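Bronden Opens Its Back Workroom to Small Nonprofits Starting in January

Penner — I'm Colleen Bouchard, and I run Bronden, a storage and sorting service for groups that have more donated stuff than closet. Starting in January we're opening our back workroom to other small nonprofits, free of charge, every Friday. I'm really happy to be typing that sentence!

If you've dropped off school supplies with us over the past few years, you know the old setup. Everything lived in the front hall in cardboard boxes, stacked as high as Kenna could reach, and the glue sticks were always at the bottom. We packed 500 backpacks out of that hallway last summer and I still have a bruise from the door handle.

The back room used to be a carpet showroom (you can still find the old price tags on the door frame if you look), and when the lease came up I grabbed it. Kenna Leckie drew the floor plan on the back of a Vinden catalog, and we've mostly stuck to it, apart from one wall of shelving that turned out to be an inch too long.
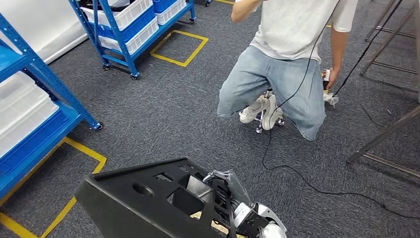

Our plan for the room starts with wheels. Kenna's rule is that a cart should go to the person doing the packing, and when it's done it goes home. Home is a square of yellow tape on the carpet, and I was a little snooty about the tape until I stopped tripping over things. The blue metal cart with the white and blue bins can be pushed right up to wherever you're working, and there's a rolling stool for anyone who'd like to sit down low to get at the bottom shelf. My knees voted for that one.

Groups can sign up for a morning or an afternoon, 9 to noon or 1 to 4. You bring your donations and your people, and we'll have bins, labels, tape and coffee. We can take six groups a month to begin with, and almost 17 have asked already, so there will be a waiting list (sorry, I know). If you only need an hour to sort a few bags of winter coats, tell us, and we'll try to squeeze you in between the longer bookings.

A couple of practical things. The carpet is staying, so please keep paint and open food out in the hall. Bins stay with the carts at the end of your session, but you're welcome to borrow a stack of empty boxes for the ride home. Parking is behind the building, next to the Kumer sign, and the ramp door is the wide one.

"I want people to be able to find the scissors," says Kenna, when I asked her for something official to put in here. "That's my whole statement."

To ask for a spot, call the front desk at Bronden or stop by and ask for Kenna or me. Reporters are welcome too — come on a Friday, and wear shoes you can stand around in.

Media contact: Colleen Bouchard, Bronden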